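4.2 Filling the Davley wire basket

Use the basket with the Larel artificial produce set only. Put a placemat under the basket before filling – bare wire can scratch a wooden tabletop.

1. Lay the small and long pieces out on the table: chili pepper, cucumber, grapes, pear.
2. Place the dragon fruit in the basket first, leaves facing outward.
3. Add the round fruit behind it. Do not force pieces between the strands.

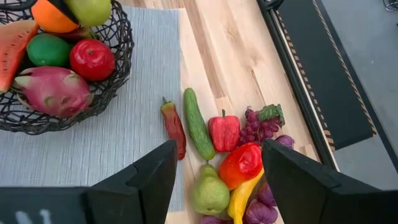
Nyarko wrote to ask whether the grapes can hang over the rim. They can, if the stem end is held down by a heavier piece.

4. Lift the filled basket from below with both hands.

CAUTION: Artificial produce is not food. Keep it away from small children.

Note: Replacement pieces are listed under part number 1227.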